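Bumau Gallery to show 113 works on paper from the Andetti print archive

The Bumau Gallery will open an exhibition of 113 etchings, lithographs and woodcuts from the Andetti archive in September. The exhibition, titled Second State, occupies both ground-floor rooms and the upstairs corridor. Admission is free.

The Andetti workshop printed editions for artists between 1958 and 1991 and kept one proof of each stage of every plate. The archive holds 1,033 catalogued sheets. Most are working proofs with pencil corrections in the margins, and few have been shown outside the workshop.

Second State is arranged by plate and not by artist. Each group begins with the earliest surviving proof and ends with the approved print. The longest sequence, a harbor view in etching and aquatint, runs to 11 sheets and fills the east wall of Room 1. Lithographs are in Room 2. The woodcuts, which are larger and less sensitive to light, are in the corridor.
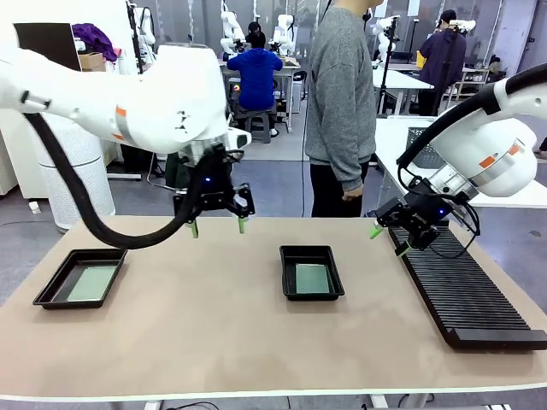

Light levels in both rooms will be held at 50 lux. Sheets with hand coloring will be rotated once, at the midpoint of the run, and visitors who wish to see a particular work should check the list at the front desk or on the gallery website. All works are shown in window mats of unbuffered cotton board. Frames were made to four standard sizes so that they can be reused when the exhibition travels.

The exhibition will move to the Skekus Arts Center after it closes at Bumau. The Skekus presentation will be smaller and will leave out the corridor section.

A catalogue will be published by Mridha Editions in a print run of 2,000 copies. It reproduces every exhibited sheet at a minimum of half size and includes a technical essay on the workshop's papers and inks, a glossary, and a concordance of plate numbers. A separate edition of 500 copies will include a new impression from one of the original Andetti plates, printed on dampened rag paper and stamped on the back. The plate will not be printed again after this edition.

The gallery will offer a printing demonstration on the first weekend of each month at 2 p.m. Places are limited by the size of the press room and must be booked in advance. School groups may request a morning visit before public opening hours.

Notes to editors

Reproduction images are available on request for use in coverage of the exhibition. Images may not be cropped or overprinted. Captions must give the plate number, the state and the credit line "Andetti Archive."

Press viewing is from 10 a.m. to noon on the day before the public opening. Requests for review copies of the catalogue should be sent to the Bumau Gallery press office.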